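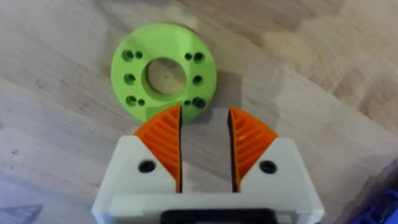
Wrist camera view, green flange and the orange fingers, gripper open.

Flange slips when the gripper lifts it by the rim

woron_bench
Hello all. I look after one small arm in our workshop, with a white gripper and the ribbed orange fingers. The task is to take a printed flange from the table and put it on a fixture. My trouble is that the part turns a little in the fingers during the lift, and then the holes do not meet the pins. The outer rim has flats on it, so sometimes the fingers sit well and sometimes they sit on a corner. I have raised the closing force to 70 percent and it made it worse. Should I change the fingers, or teach another grip?

Linell_K
Which way do the ribs go? On the photo they look diagonal to me. Ours are the same and I never liked them on thin parts. I would print a straight pair with a small step at the bottom, so the part rests on the step.

tapley77
I don't agree with new fingers as a first thing. Put one finger in the bore and one outside, and close on the wall. The bore is big enough in the picture. Then the flats only matter on one side.

Linell_K
And then you are pulling on one side of the ring and it hangs down. We tried this with a heavier part and went back after 2 days.

tapley77
Yours was heavier, you say it yourself. This is a plastic ring.

Roy Mellor
Before anybody prints anything, please check that both fingers arrive at the same time. Open fully, close slowly on a gauge block and watch. If one side touches first it pushes the part round, and more force gives more turning, as you describe. Also take the fingers off and clean the slots. I do mine every 1,000 cycles with a dry brush - no oil, it collects dust from the prints. When you put them back, tighten the screws a little on each side in turn.

woron_bench
Thank you Roy. I did the check this evening. The left finger touches first, I could see the block move. I cleaned both slots and there was a lot of fine dust in the left one. After this I made 3 lifts at the old force and the part stayed straight each time. It is too few to be sure, I know.

Linell_K
Good, but I would still make the step. Dust comes back.

tapley77
So does brushing. Try the bore grip once, it costs you nothing.

woron_bench
I will leave the fingers as they are until September and write down every slip. The bore grip I can teach on a second program, so I don't lose the first one.

Related topics
Dalex gripper: where to buy finger screws?
Fixture pins too tight for printed parts
Wrist camera cable rubs on joint
How often do you re-zero the gripper?

This forum uses cookies to keep you logged in. By continuing to read you accept them.
Accept | Settings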